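Home Storage Desk Kitchen Reviews Contact
Reading time: 3 min

Karkbridge perforated basket, white

Ultel sells this as a "complete desk system". It's a plastic basket with holes in it. I've had mine since May and I still can't find the system.

What you get is a white basket with rows of small oval holes and a slot for a handle. The floor is translucent, so you can more or less tell what's in there from underneath, should you ever need to. The catalogue claims the baskets "link". Mine sit next to each other, and that's all the linking they do.

Price: 11 euros each, or three for rather more than I'd pay for three. Ultel says the range comes in five sizes. Irja Kuusisto at the Kirnudport shop could only find me two, and the lids were out of stock both times I asked.

Good for: pens, cards, labels, flat things. Less good for: paper clips, which I wouldn't trust near the holes. A pencil case can go in whole, though then you've put a container inside a container and I'm not sure what you've gained.

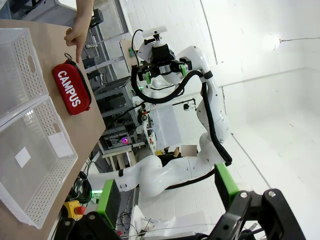 Two baskets end to end on a light wooden table, with a red CAMPUS zip case.

Leena Savolainen swears by hers and has bought more. I'd start with one. The handle slot is comfortable enough with a light load, but I haven't tried it with books and the leaflet gives no maximum weight.

Returns go back to Ultel, at your own cost.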